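# Put the manual back in the box

My washing machine came in October with a sheet of paper the size of a postcard. On it was a square code to scan and the words "Welcome to Vadetti". The manual was online. To read it I had to make an account, agree to two sets of terms and type in a serial number printed on the back of the machine, which by then was against the wall.

I think this is a poor way to treat people who have just spent a lot of money, and I think the law should put a stop to it. Anything with a plug and a price above that of a kettle should be sold with printed instructions.

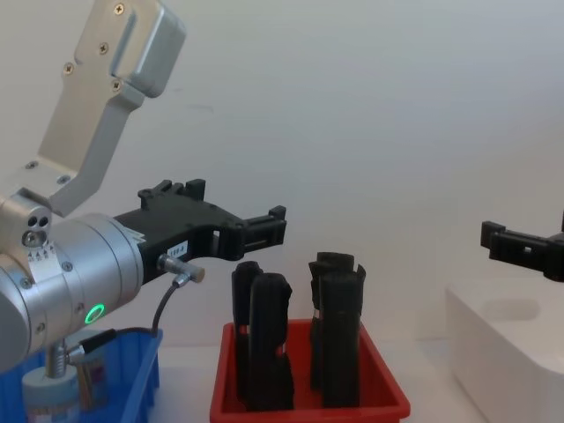 The usual answer is that paper is wasteful. Some of it was. The old booklets came in far too many languages and most of the pages went straight in the bin. But a short booklet in one language, stapled, is a small thing next to the polystyrene the machine arrives in. The makers have kept the polystyrene.

The online version is often worse as well as harder to reach. Once length costs nothing, no one bothers to cut. The file for my machine runs to 524 pages and covers every model in the range, so the reader has to work out which parts apply. The page on clearing the filter shows a door on the left. Mine is on the right.

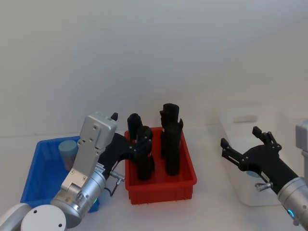 **M. Shenoy**

Then there is the question of time. A booklet in a kitchen drawer lasts as long as the drawer. My parents had a Peleck sewing machine and kept its manual for decades, with my mother's notes on thread tension in the margin. When the firm was sold, the booklet stayed where it was. A web page goes when someone at head office decides to tidy up. I have already met this with a heater: the address on the label leads to a page saying the product is no longer supported. The heater works well enough. I only wanted to know how to set the timer.
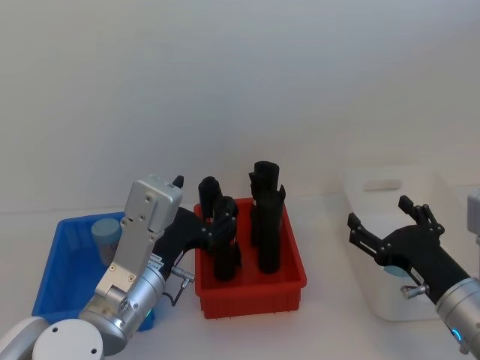

*A small white label on the side of a silver wrist joint, with a cable connector beside it.*

People who rent have it worse. They move into a flat with an oven and a boiler they did not choose, and the account, if there is one, belongs to whoever lived there before. A landlord can leave a booklet on a shelf. Few will pass on a password. The same goes for older people with no smartphone, and for anyone whose boiler has failed on a night when the broadband is down too.

I would not ask for much. Print how to fit the thing, how to use it, how to clean it and what the warning lights mean. Put the longer material online for those who want it, with no account needed, and keep it there for as long as spare parts are sold.

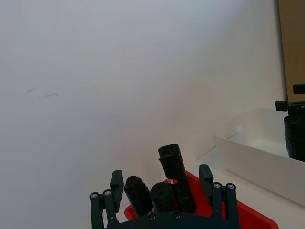 *Faint grey marks on a white wall, with a black gripper in front.*

Some firms will say buyers no longer read manuals. Most of us don't, on the first day. We read them three years later, kneeling on the kitchen floor with a torch, when the door won't open and there is water in the drum. By then I would like the thing to be in the drawer.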